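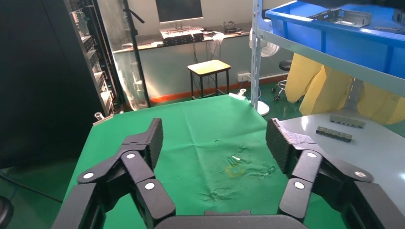 The Secret Life of a Tablecloth

Drunby Young Makers Page
Posted 9 May 2020

Have you ever pulled a cloth over a worktable, smoothed it with both hands, stepped back, and found a big wrinkle running right through the middle? You push the wrinkle to the left and it pops up on the right! Cloth can be very stubborn, and there is some great science hiding in it.

What is cloth made of?

Get as close as you can to a cotton sheet or a dish towel. If you have a magnifying glass, even better. You should see tiny threads crossing over and under each other like the strips in a woven basket. Cloth made this way is called woven cloth. A plain cotton bedsheet can have 200 threads packed into one square inch, if you add up the ones going across and the ones going up and down. A square inch is only a little bigger than a postage stamp!

Each thread is made of even smaller hairs, called fibers, all twisted together. Cotton fibers come from the fluffy part of the cotton plant. Polyester fibers are made in factories, from the same kind of material as many drink bottles.

Where do wrinkles come from?

When you fold a piece of cloth, the fibers along the fold have to bend. Leave it folded in a drawer under a pile of other things and many of those fibers get used to being bent. In cotton there are weak little links between the parts inside each fiber. Water and heat can loosen those links, and then they join up again in a new position. So if the cloth dries while it's scrunched up, it stays scrunched up. If it dries flat, it stays much flatter.

An iron works with the same trick, which is why many irons puff out steam. The steam and heat let the fibers relax, the weight of the iron presses them flat, and as they cool they stay that way. (Irons are very hot, so that is a job to do with a grown-up.)

Polyester doesn't soak up much water, so it wrinkles less in the wash. Check the labels in your clothes and see if the shirts that wrinkle most are the cotton ones.

Why does a cloth slide around?

Rub your hand on a smooth tabletop. Now rub it on a carpet. The carpet grabs at your skin much more, and that grabbing force is called friction. A smooth cloth on a smooth table doesn't have a lot of friction to hold it, so one bump of an elbow can send it sliding.

Clamps to the rescue! A clamp has two sides that squeeze together. One side presses on top of the cloth, the other presses on the bottom of the table, and the cloth is caught in between. Squeezing makes friction stronger. You can feel this for yourself. Hold a sheet of paper very gently between two fingers and ask someone to pull it away. Easy! Now pinch hard and let them try again.

One clamp by itself leaves the cloth free to swing around it, a bit like a door on a hinge. Add a second clamp at another corner and the swinging stops. People use clamps like this at picnics too, where the wind would love to take the tablecloth for a ride.

The mystery of the ring

Look around on old tables and tablecloths and you may find a mark shaped like a ring, with a pale middle. Why wouldn't the whole spot be dark?

A drop of cocoa or tea is mostly water with lots of tiny bits floating in it. On a smooth surface, the thin edge of the drop dries fastest. More liquid flows out from the middle to take its place, and it carries the tiny bits along. By the time all the water is gone, a lot of those bits are parked at the edge. Scientists call it the coffee ring effect, and they have written whole papers about it! Cloth makes things more complicated because the threads soak up liquid and spread it sideways, but rings can form there too. There are other ways to get a ring as well. The wet bottom of a cup will print one in a second.

Try it: the ring test

You will need:
a white plate
a spoon
some cold tea or cocoa
a scrap of old cotton cloth (ask first!)

Put one small drop on the plate and one on the cloth. Don't touch them or blow on them. Come back after 40 minutes and take a look. If they are still wet, give them more time. A fan on the other side of the room can help the air move, and moving air carries water away faster.

Draw both marks when they are dry. Is the edge darker than the middle? Is the one on the cloth a neat circle, or did it stretch out along the threads?

Then try a bigger drop, or a drop of plain water, and draw those next to the first ones.

Words to know

Fiber: a very thin hair of material, such as cotton or polyester.
Woven: made by passing threads over and under each other.
Friction: the force that slows things down when they rub together.
Clamp: a tool that holds things by squeezing them.
Evaporate: to turn from a liquid into a gas, the way a puddle does on a sunny day.

Next on the Young Makers Page: why three-legged stools don't wobble!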